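Walk-round for the shared kitchen and work area, Stelwood building, ground floor
October 28, 2020, done by me (Sheyla Cuadros), on my own, with a cup of tea in one hand for most of it

I've kept to the same order as the January sheet so the two can be laid side by side. Ticks are fine, crosses need somebody to do something, and the comments are me thinking out loud, sorry!

## Kitchen end

- [x] **Kettle and lead.** Lead is in good nick and the switch clicks off properly. Needs descaling, I'll bring the sachets.
- [x] **Fire blanket.** On its hook, tabs hanging down, nothing stacked in front of it. Lovely.
- [ ] **Extinguisher by the door.** Tag reads 328, but the list in the folder still has it down under the old number. It's only paperwork, but Gevar will ask about it when they come, so let's get it put right first.
- [x] **Fridge.** 5 degrees on the little dial. Please can whoever owns the hummus have a look at the hummus.
- [ ] **Cupboard under the sink.** The 500 ml bottle of descaler has lost its cap and somebody has put cling film over the top. No! I've moved it to the high shelf for now and ordered a new one from Trosero.
- [x] **Bin.** Pedal works again. Thanks to Nicholas in the unit next door, who lent us the screwdriver (it's gone back).

## Floor and walkways

- [x] **Route to the back door.** Clear all the way, I walked it twice with the big lights off and once with them on.
- [ ] **Mat at the entrance.** One corner still curls up and I still catch my toe on it. It was on the January sheet too. Can we just buy a new mat?
- [x] **First aid box.** 12 plasters, which is what the lid says there should be. Eye wash is in date.

## Tables and dish rack

- [x] **Tabletops.** Wiped both down and ran my hand along the join between them. No chips or sharp bits that I could feel.
- [x] **Rack stands steady.** Gave it a good wobble from each end and it stayed put. I do like this one, the pegs hold a plate upright without pinching it.
- [x] **Pegs.** Went along them with finger and thumb, none loose and no splinters.
- [x] **Plates.** Only the blue one in the rack when I came round. Ran a nail round the rim, no cracks.
- [ ] **Cables on the bench behind.** Black and red wires in a tangle. I'd like them tied back before the next walk-round, and I've got a bag of ties in my drawer if anyone wants them.

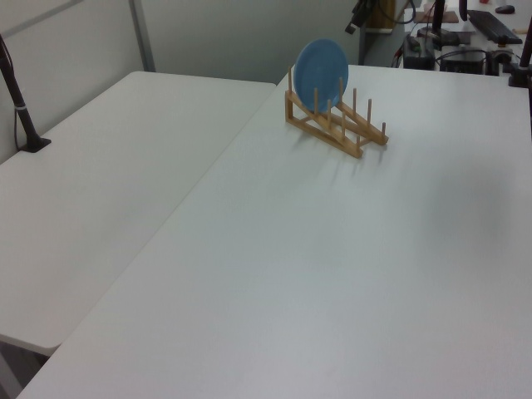 *Dish rack with the blue plate in the back slot, bench behind.*

## Still to do

Mat, extinguisher list, descaler, cables. I'll chase the first two myself. If you sort either of the others, put your initials next to it on the paper copy by the kettle and I'll tick it off on here.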